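Teaching your wrist camera to ignore your own gripper
Posted in April by the Clekel bench

If you have a camera on the wrist of your arm, a fair slice of every image is gripper. The gripper never leaves. It is in the corner at breakfast and it is in the corner at knock-off, and sooner or later your detector will decide it is the most interesting object in the building.

We lost most of a fortnight to this on Clekel, our tabletop picking stack, before we did the grown-up thing and wrote a mask. The steps below assume you have Kwok installed for perception and Wimeo handling the motion side, but the idea carries over to any setup with a fixed camera mount.

Step 1. Record a blank run

Open the gripper fully, park the arm over the table and save 600 frames while you nudge the wrist through a few poses. Anything that stays put in all of them belongs to the robot. Do it again with the gripper at its normal pre-grasp width. Fingers at different widths mean different masks, a fact I had to learn twice.

Step 2. Build the mask

Take the per-pixel variance across the run and threshold it low. We settled on 9 for eight-bit greyscale. Then dilate the result by a few pixels, particularly if your finger pads have seen some life. Ragged edges produce a fringe of half-confident pixels, and your segmenter will love every one of them.

Step 3. Crop the background

Next, deal with everything past the far edge of the table. Ours is a busy bit of workshop, heavy on blue bins, and the only thing the planner should care about is what's standing on the white.
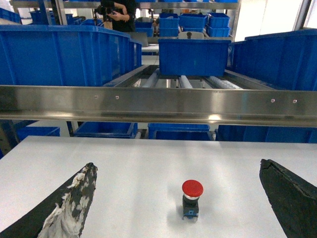
Wouldn't a depth cut-off do the same job with less mucking about? I've run Zollum that way for ages and never drawn a polygon in my life.

Fair question, left under the draft of this page. Depth works nicely until you have polished metal behind your work area, at which point the sensor starts offering opinions. Draw the polygon. It takes two minutes, and you can project it from the table's known corners so it moves with the wrist.

Step 4. Set the colour gate late

The temptation is to go straight for colour. A saturated cap on a pale surface is a gift, and a hue threshold will find it on the first try, which is how you end up shipping a hue threshold. Use it to rank candidates after the mask and the crop have done their work. In Kwok that means moving the gate from "pre" to "rank" in the pipeline file and setting the minimum blob area to 39 pixels, so specks and scuffs don't get invited to the interview.

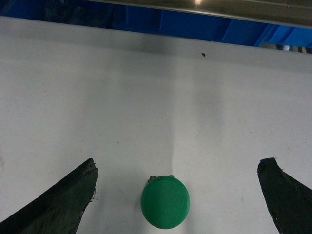
Keep white balance locked while you tune. A cool cast is no trouble if it's the same cool cast every time, but auto balance will shift it whenever the arm swings toward something blue, and you will spend an afternoon blaming your maths.

Step 5. Hand it to the planner

Wimeo wants a centroid, a bounding shape and a confidence. Give it the centroid in the table frame — never the camera frame, unless you enjoy the sound of a servo finding its limit. Have it check that the object lies between the fingers with clearance on both sides before it descends. If either side is tight, shift the wrist sideways and look again.

Step 6. Re-run the mask when the pads change

New pads, new tape, new mask. I have put a check at start-up that compares a fresh frame with the stored mask and refuses to move if they disagree. It is the rudest piece of software I have written and the one I'd keep.

Comments

tinsnips: Does the dilation bite into small parts once the fingers close? Mine vanish just before contact.

Reply from the Clekel bench: Yes. Freeze the last good centroid for the final stretch and go in on that.

gumboot_9: Variance of 9 was hopeless under our lights. 2 worked. Cheers for the start-up check, it has already told me off.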